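Home > Information rights > Perkesent Press Law Unit > FAQ

Search this site Enter keyword

About | Cases | Guides | FAQ | Contact

Requests and appeals: common questions

Who may file a request?
Any resident of Trasarley aged 17 or over. Journalists file on the same terms as everyone else and need not show a press card.

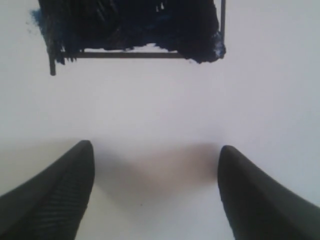 A request must be in writing and must name the record sought. Reasons are not required.

How long does the authority have to reply?
30 days from receipt. Silence after that date counts as a refusal and can be appealed.

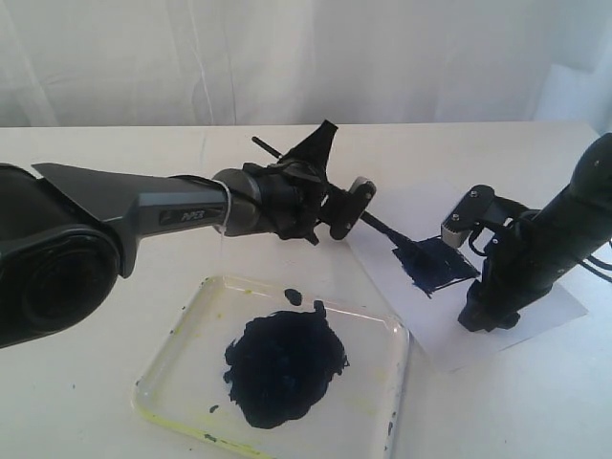

A brush with dark navy blue paint, pressed onto white paper.

What does it cost?
Filing is free. Copies are free up to 100 pages. Beyond that the authority may charge, but must send a written estimate first.

Can a record be withheld as secret?
Only if it was classified before the request arrived. The notice of refusal must give the section relied on.

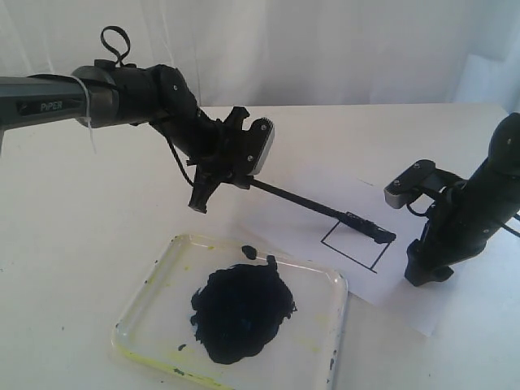
Part of a record may be blacked out. The rest must still be released.

Can I publish what I receive?
Yes, unless a court order says otherwise. The top fine for breach of an order is 2,000 crowns. Ask for advice before publishing leaked papers, to which these rules do not apply.

Where do appeals go?
To the Grestska Tribunal, on Form B. Attach the request and any reply. Hearings are not held in November. 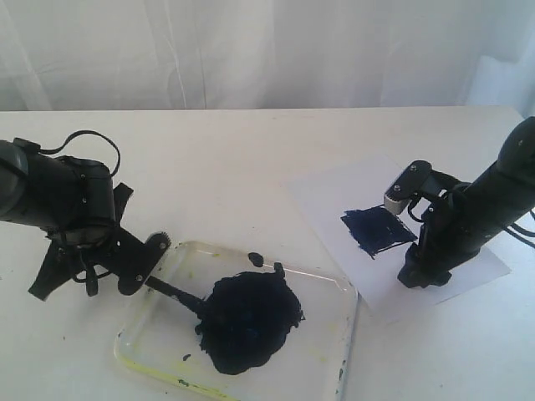
Black robot arm at a white table, curtain behind.

Text last revised March 4, 2018.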